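3. Gathering Demonstrations in Simulation

3.1 Task and workspace

Our policy is trained only from demonstrations that were made in simulation. For this purpose we prepared a workspace, which we call Giterach, in which one arm moves capped tubes between holders on a white table. The arm stands on a black base near one long side of the table. The main goal holder is a row of four blocks with holes in the top. The remaining holders are two small racks, and their tubes serve as sources or as distractors, depending on the instruction given to the operator.

An operator controls the gripper from a desk with a hand controller. The operator sees the rendered views on a monitor and has no other feedback. We chose this on purpose. If the operator may use only the information which the policy will also receive, then the demonstrations do not contain motions that the policy cannot explain from its input.

We stored 351 demonstrations, and 49 of them were kept apart for validation. The recording software, Plodano, writes the joint positions, the finger opening and the rendered views with the same time stamp. A demonstration is kept when the final tube stands in the requested hole and the fingers are open again. Demonstrations with a dropped tube are stored separately and are not used in this paper.

The camera position is not fixed. Figure 2 gives three views of the workspace, with different arm poses and different placements of the tubes.

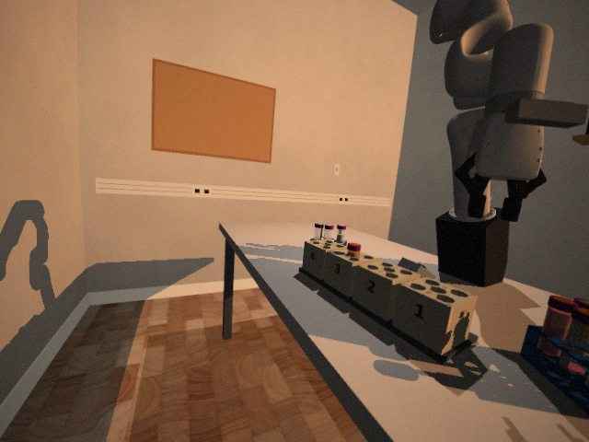
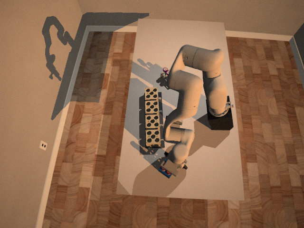
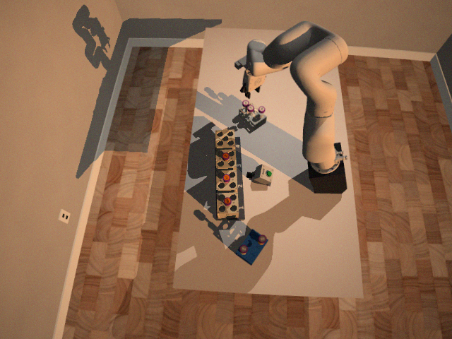 Figure 2. Rendered views of the Giterach workspace. First: low view, with the numbers on the blocks readable. Second: high view, with the gripper over the blue object. Third: high view, with the gripper close to the small gray rack and three tubes in the row of blocks.

3.2 Variation of the views

The low view helps to judge the height of the fingers, but the near block may hide a part of the far ones. From the high views the holes are easier to separate, while the arm itself can cover the holder it is working on. In the second view of Figure 2 the blue object is partly covered in this way. We therefore give the policy 2 views at each time step.

Shadows are a further difficulty. The shadow of the arm falls on the table and also on the left wall, and in our first trials the policy reacted to it as if it were a part of the arm. We did not remove the shadows. Instead, the direction of the light was drawn anew for every demonstration, and the same recorded motion was rendered again under the new light.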